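Grape season at robotics club

9 June 2022

So I've been going to the robotics club over in Orkcombe since December, and I keep promising to write something about it. Well, we're finally doing the part I signed up for (fruit!), so pull up a chair.

Our project is called Jonura, and the aim is simple enough to say out loud: pick up a bunch of grapes with two robot hands and put it in a crate without squashing anything. Our grapes are fake, so no mess, but you'd be surprised how much a bunch of them flops about.

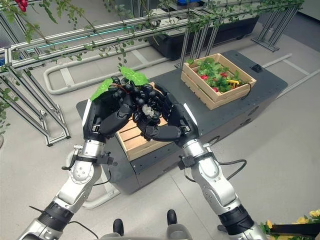 Dark grapes, both hands, little crate underneath.

I spent most of my time on the left hand. If it closes even a bit before the right one, the whole bunch swings and you're chasing it. We're up to 1,162 saved runs now, and I reckon I've sat through around 300 of them with a cold cup of tea. Still love it!
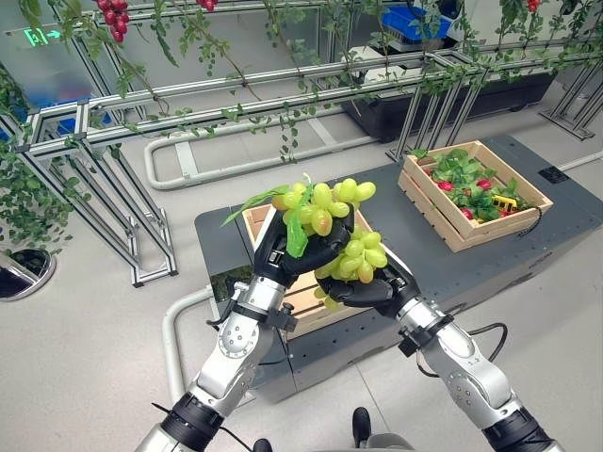 The green ones are my favourite to work with, mostly for the colour. They're a pain at the stem end though, and my notebook has a whole page that just says "stem??" over and over. One of the other students wants to slow the lift right down. I want to change where the fingers start. We've agreed to try both, and the loser buys the hot chips.
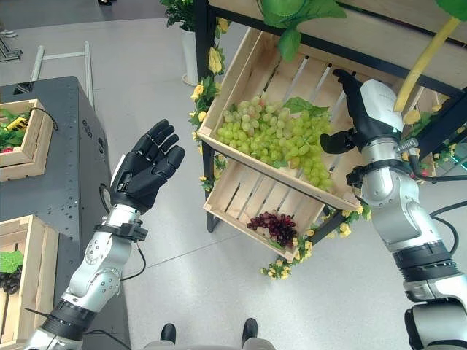

Over at the display stand, hands up beside the big pile of green grapes.

I do like the stand. Reaching into a tilted crate is a whole different job from reaching down onto a flat table, and my first go at the wrist angles was out by 32 degrees, which I'd rather not discuss.

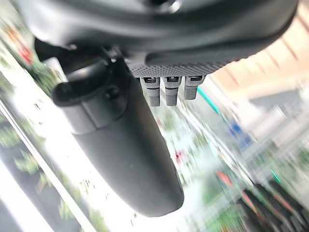 Close-up of the gripper, with everything behind it a blur.

Next job is sorting and labelling the runs before the show-and-tell at Kolberg. I've also got the Diekmann manual to get through, and I'm still stuck on the chapter about calibration. If anyone's read it and has notes, please send them my way!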